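Robots learn household chores faster when people correct them mid-task, study finds

By Aurélien Vasseur
6/5/21
14 comments | 52 shares

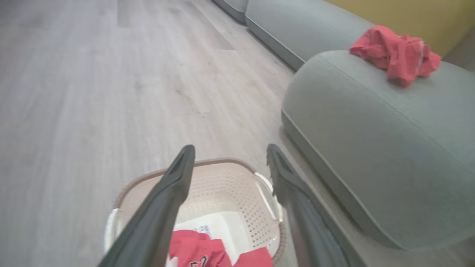

Robots that tidy up around the house may need far less training than first thought, according to a team at the Jacquet laboratory. The group has published results from a method it calls Prakine, in which a person steps in to correct the robot at the moment it goes wrong and then hands control back.

The usual approach is to record a person guiding the robot through a chore from start to finish, over and over, and then train software on the recordings. It works, but the robot only ever sees the job done well. When it drifts off course on its own, a few inches to one side of a shirt or too high above a basket, it has no record of how to get back.

Prakine starts with a smaller set of full recordings. The robot is then left to try the chore by itself while an operator watches. If the gripper heads for the wrong spot or closes on nothing, the operator takes over for a few seconds, puts it right and lets go. Only those short corrections are added to the training set.

"Most of a long recording is the arm moving through open air, and the software already knows how to do that," said Sylvain Tessier, who led the work. "We wanted the part where it is about to miss."

The team tested the method on picking up clothes from furniture and floors and placing them in a laundry basket. Clothing is hard for robots. A shirt never lands in the same shape twice, and a fold that looks easy to grab can slip out of the fingers as the arm lifts. Soft armrests add to the trouble, as the gripper can push into the padding before it gets hold of any cloth.

One version of the software, named Velia, was trained on 3000 full recordings. A second, named Uter, was given 1000 full recordings plus 310 corrections. Both used the same arm and the same camera at the wrist, and both were tested in rooms that did not appear in the training data.

Uter did as well as Velia at getting clothes into the basket, the authors report, and it did better after a failed first grab. Velia often repeated the same motion in the same place. Uter was more likely to back away, lower its fingers to a different fold and try again.

The savings in labor were also large. Recording the full set for Velia took the operators nearly 3 times as long as all the work for Uter, with the corrections included. Tessier said the operators preferred the new routine, although it asks them to pay closer attention.

"You have to decide quickly," he said. "Step in too early and you teach it nothing. If you wait too long the shirt is on the floor and you are recording a different problem."

That judgment is one of the weak points of the method. Operators did not always agree on when to take over, and the paper says the results were poorer when corrections came from someone new to the job. The team is working on a signal that would let the robot ask for help when its own predictions start to disagree with each other.

The tests were also limited to one type of gripper with two fingers, and to light clothes handled a piece at a time. Towels and bedding were left out. So were piles, where the robot would have to pull one item free from several others. The authors say they cannot yet tell whether corrections made on one kind of arm would be useful on another.

Speed is a further limit. The robot moves slowly near furniture, and clearing a small room takes it much longer than it would take a person. Tessier said the group had not tried to make it faster and would not do so until it dropped fewer items.

The laboratory plans to release the recordings and the corrections in October, along with the software used to train Uter. A second round of tests, with kitchen items in place of clothes, is already under way - the first results are expected by the end of the year.

Share this story | 14 comments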